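Subject: Re: [basano-residents] Night shelter beds at the Guline hall

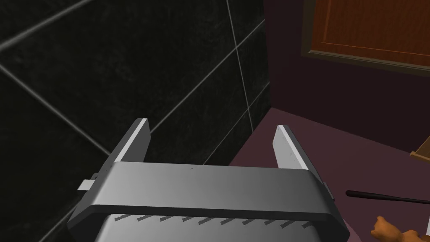 Khang Diệp wrote on Sunday, July 19, 2026:

> I went to the council briefing on the night shelter. The plan is to
> open the Guline hall from January with 19 beds, seven nights a week.
> People would be let in at eight in the evening and would have to
> leave by seven in the morning. Pinda would run it under a contract
> with the council.
>
> I asked what happens to anyone who arrives after the beds have gone.
> The answer was that they would be given a number to ring. I don't
> think that is good enough. The council's own paper says 200 people
> in the district had no settled place to sleep at some point last
> winter.
>
> Does anyone on the list know whether the old day centre on La Street
> was looked at? It has showers and a kitchen.

Khang,

Thanks for going and for writing it up. I couldn't get there.

The La Street building was looked at two years ago. The roof over the back half needed replacing and the fire officer would not pass the upstairs for sleeping. I don't know if the roof has been done. The ground floor might still do as a daytime place, and that would help with the seven o'clock problem. The library doesn't open until half past nine, and in January that is a long time to be standing about.

On the 200, be a bit careful. That figure covers the whole winter and includes people staying on friends' floors. The number outside on any one night is much lower. It is still more than 19 on a bad night, going by what the soup run sees, so your point holds, but the council will pick at it if we put it in a letter the wrong way.

Two things I would like to see in writing before the contract is signed:

Whether couples can stay together. At the last place they couldn't, and several people stayed out because of it.

Whether dogs are allowed. Same reason.

There is also the question of bags. The paper gives 1,000 pounds for storage for the whole season, which will buy a few lockers and not much else. People won't come in if they have to leave their things outside.

I have asked Pinda for a copy of the house rules they use in their other hall and will forward it when it comes. If you are drafting a letter, send it to me first and I'll check the figures against the paper. Comments go to the housing office, and they will take them by email or on the form at the front desk.

Rizwan Dogar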